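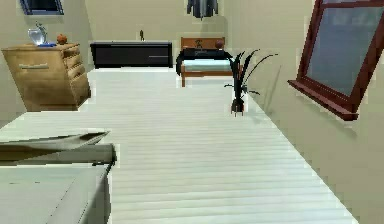

Bedroom map from the robot's own view, dresser on the left and bed at the back.

Teleop demos in a simulated bedroom: how slow should I drive?

Posted by plankfloor_pat, December 20, 2020

Hi all! I'm recording demos in the Lonari simulator with a gamepad, and the task is dead simple on paper: drive up to the dresser, pick up the little orange-brown ball, bring it over to the bed. I've got 70 recordings so far and the policy I trained on them is terrible. It drives over nicely and then just sort of hovers next to the dresser with the arm out, forever.

I do stop a lot when I'm driving, mostly to work out where the gripper is compared to the ball (depth is really hard to judge on a flat monitor). Could that be the problem? Or do I just need more demos? I'd rather not record another few hundred if the first batch is junk. Also, there's another small orange ball up on the headboard, and I've never touched that one. Does it matter?

sulemana_fan
More data. I had the same thing and it went away when I recorded more. What gamepad are you using?

gripperhands
It's the stopping, I'd bet money on it. Every time you pause to think, you're recording a bunch of steps where the right answer is "don't move," and the policy learns that very well. I had this on a drawer task in August and my robot basically retired in front of the drawer.

Two things helped me. First I ran a little script that drops any step where the command is zero on every axis, but keep the ones while the gripper is closing or you'll get a robot that grabs and yanks before it has hold of anything. Second, I practiced. I did 20 throwaway runs with recording off until I could do the approach in one go, slow and steady. Slow is fine! Slow and moving is a different thing from parked.

For the depth problem, see if your version lets you open a second camera window for yourself. Just don't make the grasp depend on something only you can see, or the robot has to guess.

On the second ball, I'd leave it where it is, but say which ball you mean if your policy takes a text instruction. "Pick up the ball on the dresser" is what I'd write. And start the robot from different spots on the floor, not always the same corner.

wheelbase889
Agree with the above, except I wouldn't throw out the old batch yet. Filter it, retrain, then look at where it gets stuck. I got a decent pick policy out of 100 clean demos, so you may be closer than you think. If you're exporting through Wurkema, check the idle trimming box too, mine was off by default and I didn't notice for weeks.

plankfloor_pat
Filtered the pauses and wow, a huge chunk of my data was me sitting there squinting. Retraining tonight. It's a generic USB gamepad, by the way, the left stick drifts a bit.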